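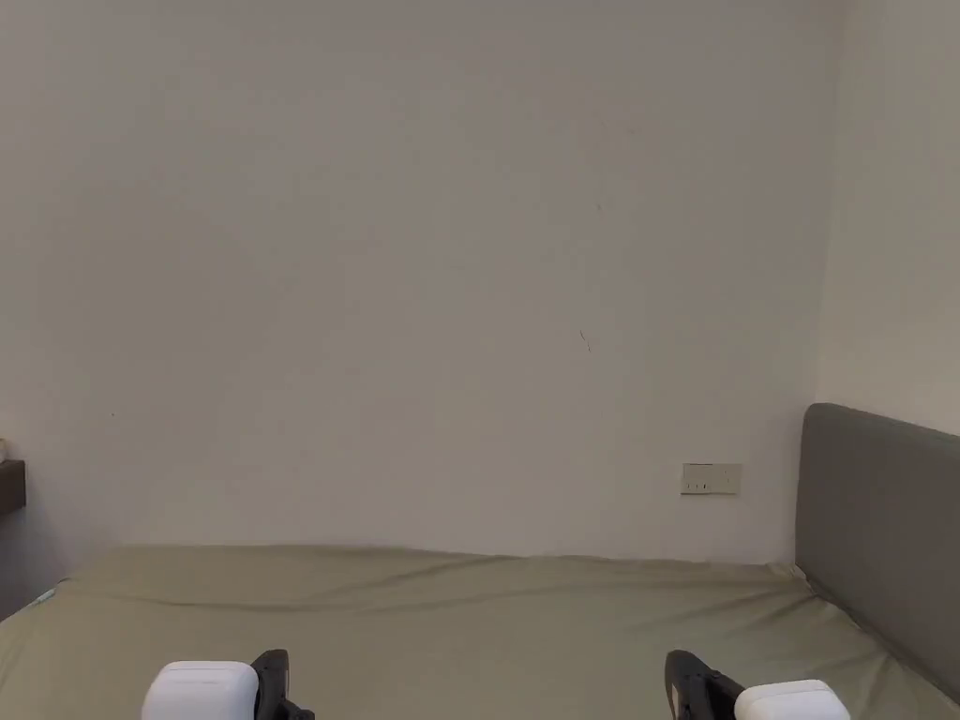 Opt-in Text Messaging as a Retention Channel for a Regional Bus Operator

Marketing Communications, final project report
Wálter Valderrama and Marwa Chraibi
Submitted 2026-10-30

Summary

The project tested whether a printed call to action on paper bus tickets would increase membership of a text message list run by Incombe, the operator of local services in Okemside. The list carries timetable changes and a monthly fare offer. Two versions of the ticket back were printed and issued on separate routes during June. Version B, which named the offer before giving the keyword, produced more sign-ups than Version A. The difference in members still subscribed at the end of the project was smaller than the difference in sign-ups.

1. Background

Incombe had run its message list for two years before the project began. Passengers could join through a form on the website, and membership had stayed close to level for most of that time. The operator's own view was that passengers who paid in cash seldom visited the site. Paper tickets were still issued for every cash fare, and the reverse of the ticket roll was blank.

Messages were sent through Brarnia, the platform already in use for service alerts. No new software was bought. The ticket rolls were printed by Dvorak, which required artwork to be supplied in one colour and set a minimum order for each design.

2. Research questions

The first question was whether a keyword printed on the ticket would produce new members at all. The second was whether the order of the wording mattered. A third question, on the effect of repeated exposure, was dropped at the planning stage. Cash tickets are anonymous and the same passenger cannot be followed from one journey to the next.

3. Method

Version A read: "Text BUS to join our updates list." The offer followed on a second line in smaller type. Version B placed the offer first: "Half-price return next month. Text RIDE to join." Both carried the same terms, covering message charges, frequency and how to leave the list. The two keywords allowed Brarnia to record the source of each sign-up without asking the passenger anything further.

Version A was loaded on the northern routes and Version B on the southern routes. The routes were paired by cash takings from the previous quarter. Drivers were told that the tickets had changed but were not asked to mention the offer. Every new member received a confirmation message and had to reply YES before being added, so the figures below count confirmed members only.
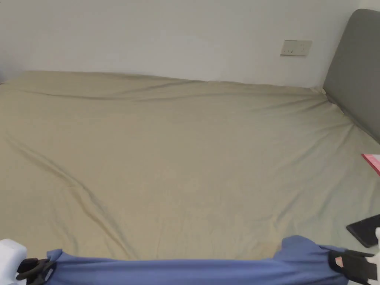

Results

4.1 Sign-ups

A total of 586 passengers confirmed membership during the trial. Version B accounted for the larger part on every pair of routes except one, the hospital service, where the two versions were level. Sign-ups were highest in the first week and fell steadily after that. This is consistent with regular passengers making up their minds early.

4.2 Failed and incomplete requests

Nineteen messages reached the platform with a misspelt keyword and were not matched. Most of these came from Version A routes. We had assumed that BUS was the safer keyword, being shorter, but several senders had added a route number after it — the platform treats this as a different word.

4.3 Leaving the list

Members recruited through Version B left at a higher rate once the half-price fare had been used. Version B was still ahead when the list was last checked. The gap had narrowed each month.

5. Limitations

Routes were not assigned at random. The northern depot changes rolls at the end of a shift and the southern depot when a roll runs out, so the exact start of the trial differs between vehicles. The two versions also differ in keyword as well as word order, and the design cannot separate these effects. A better design would have used two neutral keywords of equal length.

6. Recommendations

Incombe should keep the ticket message and use the Version B wording. The platform should be set to accept a keyword followed by a number. The second monthly offer should be sent before the first one expires — at present there is a gap of nine days in which a member receives nothing.

Division of work

Valderrama prepared the ticket artwork and dealt with the printer. Chraibi set up the keywords, exported the membership records and carried out the analysis. Both authors wrote the report.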